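Linkage gripper vs. parallel jaw for cardboard

dhorobets
We have two grippers on trial for the box line at Dernness, a two-finger linkage type and a plain parallel jaw. The job is picking up corrugated pieces by the sides and standing them in a rack. Budget is 2,391 per arm with the mount. Has anyone run both on cardboard?

hkramer_auto
Parallel jaw. A linkage finger changes angle when it meets something soft, and you lose your reference. We went through 300 cycles in July and I sent ours back.
Heike

fillix_user
Disagree. Ours holds fine if you turn the force down. What does the wrist camera see once it has a piece? That matters more to me than the jaw type.

dhorobets
Wrist view with the linkage gripper closed on a piece. This one has a round hole cut in it and clear tape along the upper edges.

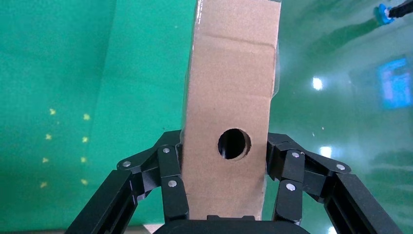
Reply 5 - hkramer_auto
That is my other complaint. With a tall piece in the fingers the camera gets cardboard up the middle and floor on both sides. You can't place anything from that. Put a second camera on a post.

fillix_user
You'd have the same trouble with a parallel jaw, Heike. It's a camera position problem. I would try the hole as a landmark, but the rim is rough, so fit a circle to it and don't trust the edge pixels. The shiny floor on the right would worry me more - those reflections will move when the arm does.

dhorobets
Fixed camera goes up tomorrow, and I'll put down matting on that side. The parallel jaw gets the same pieces after that. I'll post both logs.
Demyd

hkramer_auto
Use the same force setting on both or the logs are no use.

Related threads
Zakharchenko controller drops connection after homing
Finger pads for Uline boxes
Wrist camera cable routing
Fillix mount, bolt pattern wanted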